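Can a Machine Do the Bench Chores Yet?
Project report, Hiris team
Submitted 1/22/21

Our question was a plain one. Every repair shop has small, dull jobs that eat up the day, and we wanted to know if a robot arm could take over even one of them. We picked sorting and seating used computer parts, the chore the Weson repair shop told us they would hand off first.

People move a processor without thinking. You pinch it by the edges, turn it a little, feel it drop into place – done. For a gripper with two stiff fingers, each bit of that is its own problem, and we loved finding out how many problems there were!

We practiced on processors and green circuit boards, with gray holders to give each part a home. 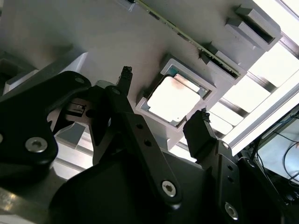
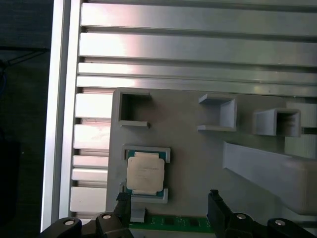
A processor in its holder, with the gripper fingers apart.

We ran 300 tries over 3 weeks in January. A try only counted if the part ended up flat in its pocket with no help from us. On the processor, the arm got over 55 percent, and that number was a lot lower when we began. Most misses came from the last step. The arm would carry the part over nicely and then let go a hair too soon, so one corner sat high on the wall of the pocket.

Boards were harder. They have to go into a slot standing up, and a small lean at the start turns into a big one by the end. Only 8 of our board tries counted. We had planned to use the Mukau planner for these and ended up steering by hand, so please don't compare the two numbers.

So, can it do the chore? For one kind of part, on a bench set up just for it, almost. In a real shop, with parts in a heap and screws everywhere, no. Folding towels or loading a dishwasher seems further off still, and we came away with a lot of respect for hands.

Next we want to try softer fingertips, and the Calimlim lab has said we can use their bench to do it. We can't wait to see what happens with the boards.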